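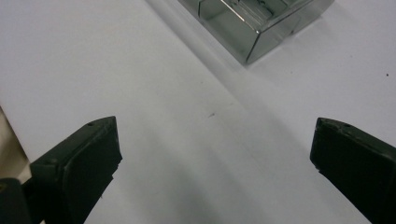
Posted by the Brustell workroom, 7th July
Filed under: Rooms and furniture

The white table, Brustell workroom

The big table in the back workroom has been in use since December, and several readers of the Mokgethi page are thinking of choosing one for their own rooms.

Top, close up
Flat and white, with a matte surface. The light falls on it unevenly: a pale, almost bluish white at the upper left, gray shading running diagonally through the middle and lower part. People who want a top that looks the same white everywhere should keep this in mind when they place their lamps.

About the table

We sort, fold and pack on it most mornings. It replaced two smaller tables that never stood level with each other, and small parts kept ending up in the gap between them.

The working height was raised by 7 cm after the first month. That suits people who stand at it, but you will need a taller stool if you sit. The Tosten stools we already had were too low, so they went to the front room.

For cleaning we use a damp cloth and a little dish soap, then a dry cloth. Do not use scouring pads. Ink should be wiped up right away — a day later it takes a lot more work.

We chose white for the sorting jobs. Dark screws and black clips are easy to find on it. Clear bags and white labels are harder, and for those we put down a gray mat.

The table is 75 cm deep, enough for an open carton with a packing list in front of it. A deeper one would not have cleared the door.

Related galleries: Kovent shelving, front room. Tosten stools, before and after new feet.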